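Evby Kitchen Supply
Home / Cookware / Soup and Stock / Cardoso Stockpot

Cardoso Stockpot with Strainer Insert
Sold by Evby Kitchen Supply

Product Overview

The Cardoso Stockpot is intended for households that prepare broth, stock, and large-batch soup on a regular basis. It is supplied as a set consisting of the pot, a perforated strainer insert, and a fitted lid. The insert rests on the rim of the pot and holds bones, vegetables, and herbs away from the base during a long simmer. When cooking is complete, the insert is lifted out and the solids come with it. The liquid left in the pot may then be passed through cheesecloth if a clear broth is wanted.

The pot and insert are made of stainless steel. The base has an aluminum core sealed between layers of steel and is suitable for gas, electric coil, ceramic, and induction cooktops. The handles are riveted at four points each and are wide enough for a hand in an oven mitt. The lid has a small steam vent on one side. Turning the vent away from the cook is recommended when the lid is lifted.

What Is Included

Stockpot
Strainer insert with folding bail handle
Lid
Printed care card
Recipe booklet (34 recipes)

The recipe booklet was prepared in the Evby test kitchen. It covers chicken, beef, fish, and vegetable stocks, followed by soups that use them. Quantities in the booklet are written for this pot and should be reduced for smaller vessels.

Using the Strainer Insert

Place the insert in the pot before adding any food. Arrange bones first, then vegetables, then herbs. Add cold water until the solids are covered, keeping the water line at least 2 inches below the rim. Bring the pot slowly to a simmer over medium heat and skim the surface as foam collects. A full boil will cloud the stock and may cause it to spill over.

To remove the insert, turn off the heat and allow the pot to stand for 5 minutes. Raise the bail handle, lift the insert straight up, and hold it over the pot until the flow slows to a drip. A full insert is heavy. Customers who prefer not to lift the full weight may take out the larger bones first with tongs.

Stock should be cooled promptly. Divide it among shallow containers and refrigerate. The pot itself should not be placed in the refrigerator while full, as the thick base holds heat for a long time.

Cleaning and Care

Wash the pot, insert, and lid in warm water with a mild dish soap before first use and after each use. All three pieces are dishwasher safe, although the pot may not fit every lower rack - please check the height of your machine against the dimensions below. Hand washing is preferred for the lid, as some detergents leave a film around the vent.
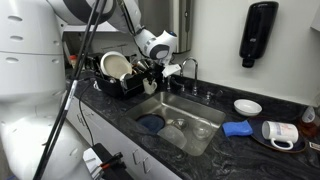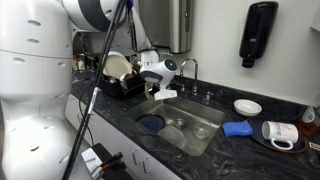

The kitchen sink

Food that has stuck to the base can be loosened by filling the pot with an inch of water and simmering it with a spoonful of baking soda. Steel wool, oven cleaner, and bleach should not be used on any part of the set. White spots on the inside of the pot are mineral deposits left by hard water. They are harmless and can be wiped away with white vinegar, after which the pot should be rinsed and dried.

Salt should be added only after the water is hot. Undissolved salt resting on the base of a cold pot can cause small pits in the steel. This type of mark does not affect cooking and is not covered under the warranty.

Sizes and Dimensions

8 quart: 9.5 inches wide, 7.5 inches tall
12 quart: 10.5 inches wide, 9 inches tall
16 quart: 11.5 inches wide, 10 inches tall

Heights are given for the pot without its lid. The insert, when seated, adds half an inch. Replacement lids and inserts are sold separately and must be ordered by pot size.

Related Products

Kosico Fine Mesh Skimmer - a flat skimmer with a long handle, for removing foam and fat from the surface of a simmering stock.
Bidemari Soup Ladle - a deep ladle with a pouring lip on both sides and a hooked end that hangs from the rim of the Cardoso pot.
Bidemari Storage Jars, Wide Mouth - sold by the case. Suitable for the refrigerator. Not suitable for the freezer.

Warranty

The Cardoso Stockpot is warranted against defects in material and workmanship for 5 years from the date of purchase when used in a home kitchen. Proof of purchase is required. The warranty does not cover discoloration, scratches from metal utensils, warping caused by heating an empty pot, or damage from commercial use.

Claims may be submitted through the Customer Care page. Please include the order number, the size of the pot, and a short statement of the problem. Items should not be returned until a return number has been issued.

Ordering and Shipping

Orders received before 2 p.m. are processed the same business day. The 16 quart size ships in its own carton and may arrive separately from other items. Evby maintains a stock of 3000 sets each autumn, and the 12 quart size is often on back order by November. Customers who place a back order are charged when the item leaves the warehouse.

Unused items may be returned in the original packaging for exchange or refund. Recipe booklets may be kept.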